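4.2 What people said about fit

I went into the interviews thinking we'd mostly talk about price. We had 21 households in Hanstead and I had a whole page of questions about what folks pay for replacement parts, and I barely got through half of it with anybody. What they wanted to talk about was fit. Does the new piece go in the way the old one did, and how do you know when it's in?

I'll admit this threw me a bit (my pilot in June was all money talk, start to finish). But once I went back over the notes it was hard to miss. Of the 59 repair attempts people told me about, the ones they remembered best were the ones where they'd stood there with a part half in, wondering if they should push harder. One woman in Hirna had kept a water filter housing in a drawer for two winters because she was scared of cracking it. Another person told me he just "listens for it," and when I asked what he does with parts that don't click, he laughed and said he buys different parts!
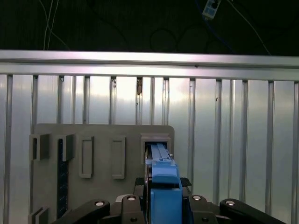 Figure 7. A blue part and a square slot holder on an upright gray board.

So I started sorting the answers by what people used to judge a fit: sound, feel, a mark they could line up, or somebody else's say-so. Feel won by a mile in Hanstead. In Hirna it was closer, and say-so mattered a lot more there, which I think has to do with the hardware store still being open and the counter staff being willing to look at whatever you bring in. I can't prove that with a sample this size, and I'd love for someone to try.

The printed instructions hardly came up. When they did, it was to complain about the drawings. People liked arrows, they didn't like the word "firmly," and a couple of them had written their own notes on the inside of a cabinet door for next time. I come back to those notes in Section 5, where I think they do more work than the manuals did.

Related items
Carretero: a survey of household repair habits
Predar working notes on spare parts
Small-town hardware stores and word of mouth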